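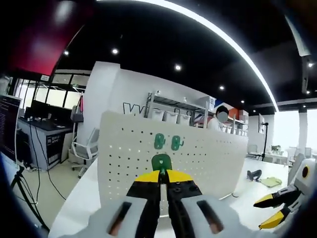

Words by Anderson Araújo

Home | Features | Workshop | Letters | Back issues | Subscribe

There is a green plastic hook in my kitchen drawer, in with the string and the birthday candles, and every time I go looking for a match I think of the morning I spent at Skarnance learning how much trouble can be had from hanging it on a board.

Skarnance teach hand-held grippers to do household jobs, or, to put it properly, they use the grippers to show a machine how the jobs are done, over and over, until the machine can have a go by itself. I had gone to write about the machine. I ended up writing about the grippers, and more particularly about the people who look after them, who were kind enough to let me get in the way from eight in the morning until well past lunch.

The pair I got to know best is called the Skidik, left and right. Each has two black fingers with yellow tips, and you carry the thing about in your fist and try to forget that you have a thumb. The job that week was hooks: pick up a green one, bring it to the white pegboard, put it in beside the others. It sounds like nothing at all. I have put up pegboard in my own shed (rather well, I thought, until the shelf came down) and I told them so, and was handed a gripper by way of reply.

My first go was dreadful! The hook turned in the fingers just as I got it near the holes, and I found myself bending at the knees and breathing through my teeth like someone threading a needle on a bus. Beneš, who keeps the grippers in order and has done so since the firm had one table and a kettle, watched this for a while and then took the tool out of my hand and looked at the tips.

"It's not all you," he said, which I thought was generous.

The tips are where everything begins, you see. They are the only part that ever touches the work, and they wear on the inner face, where it is hardest to look. A worn tip will still pick up a sponge or a sock quite happily. Give it a smooth plastic hook with a rounded head and it lets the thing roll, only a little, and that little is enough to miss a hole. Beneš runs a fingernail down the inside of each one before he does anything else. Then he closes the fingers on a slip of ordinary paper and pulls. If the paper slides out on one side and catches on the other, the tips aren't meeting square, and off they come.

Changing them is a quiet, fiddly business and I liked it enormously. The old pair goes into a jam jar. The seats are wiped, the new tips are pressed home and the paper comes out again. He logs the change in a fat notebook with a biro on a string, and against that left-hand Skidik he wrote 1,576, the number of picks it had done on the old pair. The right-hand one had got to 2,373 and was still holding its paper nicely. Most people favour one hand, he told me, and they squeeze harder with it when they are nervous, so the two never wear alike.

After the tips comes the opening. The fingers have to part to the same width each time, and the reading has to agree with where they really are, so he opens and shuts them on a metal block made for them by Dodberg, a little engineering shop two streets away that also mends lawnmowers. Open, shut, look at the number, open, shut. If it drifts he sets the zero again and starts over. I asked how often he did this and he said every morning, and again if anybody dropped one, and gave me rather a long look.

Last of all is the board itself, which I hadn't thought of as needing any care. It does, though. The holes gather fluff and tiny shavings from the hooks going in and out, and a hook that won't seat makes a good gripper look like a bad one. Beneš does them with a soft paintbrush. They try to get through 200 hangings between one brushing and the next, and he can hear when it's due, he says, from a sort of scratch as the hook goes in. I listened hard and heard nothing whatever.

I had another turn in the afternoon, with the new tips on. The hook stayed where I put it. I went in too low, had to come back, and then felt it drop into place with a small click that I would happily have driven up the motorway for. I did it again, and again after that, until someone politely asked whether they might have the gripper back.

Beneš gave me the hook from the reject tub as I was leaving. It has a burr on the back that you can just feel with your thumb.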